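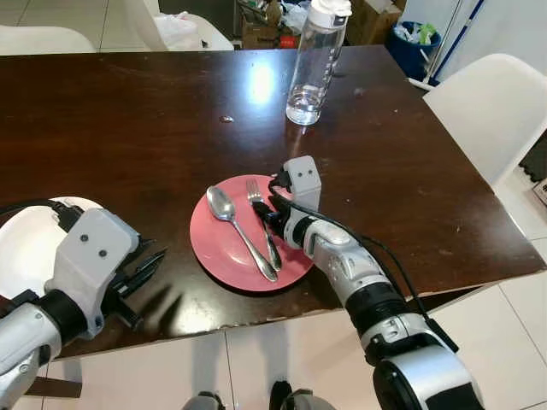 I finished "The Salt Ledger" this morning and I want to write my thoughts before they become too polite. It is the third book of the Bekura series, and I have waited for it since January of last year. I read the last 70 pages at the kitchen table, without stopping for food. My pink plate stayed on the brown table with only a spoon and a fork on it, and that says something about the book, because normally I am a person who eats on time.

No big spoilers in this thread. I will talk about the first half freely, and about the second half only in a general way. If you have not read books one and two, please mute me for one evening.

For those who are new: Bekura is a harbor city where every promise must be written down and weighed. A heavy promise costs more to break. The first book explained this very slowly. The second book forgot it almost completely. The third book remembers it again, and I was so happy I made a small noise on the tram.

The story starts 10 years after the fire. This surprised me. The second book ended with the clerk on the stairs, holding the wrong key, and I expected that we will continue from that same stair. We do not. We learn what happened on the stairs only in chapter nine, and from a person who was not there.

I was angry about this for two days. Then I read chapter nine again and I changed my mind. The person who tells it is lying in at least one place, and you can find the place if you remember what color the door was in book one. I had to go and check. It was green.

The clerk still has no name. Some readers find this annoying and I understand them. In my first language it would be easier, because the verb would tell us more and we would not need so many "the clerk said." In English it becomes heavy sometimes. On one page I found it in almost every line.

Now the sister. In book two she was my least favorite character, because she came into rooms only to give bad news and leave. In this book she has a whole part for herself, 62 pages, written as letters to the office of weights. It is the best thing in the series. She is funny! I did not know she was funny.

The letters begin very correct and formal. She complains about a roof. Then she complains about the answer she got about the roof. Slowly you understand that the roof is not what she is writing about, and that the officer who answers her understood it before we did. I read the last letter two times and then I went for a walk.

I must also say what did not work for me. The journey to Drirovby is too long. They are on the boat, they are hungry, they argue about the map, they are again on the boat. I know the sea is slow. I believe it. I did not need to feel it for four chapters.

Also the town of Drirovby itself is a little bit empty after so much waiting. We hear about it since the first book, everybody is afraid of it, and then it is a market and a wall and one rude innkeeper. There is a good scene with the scales under the market. I wanted more of that and less boat.

A question for people who read it already: did you understand the rule about children's promises? In book one, a child's promise weighs nothing. Here the boy's promise clearly weighs something, the whole ending stands on it. Either the rule changed after the fire, or it was never true and the office only said so. I prefer the second one. It would fit with how the office behaves in the letters.

About the dark parts. The series was never for small children, but this volume is darker than the other two, and it gets there quietly. There is one death that happens between two chapters. You turn the page and people are talking about the funeral food. I went back because I thought I had skipped something.

I have the Bromer edition, the paperback with the gray cover. The paper is thin, but the print is a good size for my eyes. The map at the front is the same map as in book two, so Drirovby is still only a dot with a question mark next to it. I would like a new map, please.

My copy also has some errors. Two times the word "weight" is printed as "wait," and the first time I truly believed it was a clever joke. I looked for the meaning of it for much too long. The second time I understood.

I bought it at Rivera, the bookshop behind the bus station. They still have the first book on the low shelf near the door, if somebody in my city wants to begin. Do not begin with the second one, even if the cover is nicer. You will not know why the key matters.

Somebody asked me if this is the end of the series. The back cover does not say it. The last chapter closes the story of the clerk, in my opinion, but the sister is standing at the harbor with a packed bag and one letter she did not send. I don't think a writer gives a character a packed bag for nothing.

If I must give a number, then 90 from 100. I took away points for the boat. Book one is still a little higher for me, but I read it in a winter when I needed a book very much, so maybe I am not fair.

One more thing I forgot. The first line of the book and the first line of the sister's last letter are the same sentence, with one word changed. I will not write here which word. I noticed it only when I opened the book again to check the door.

Next I will read something short, with no sea in it. Suggestions are welcome, but please under 300 pages, my wrists are tired.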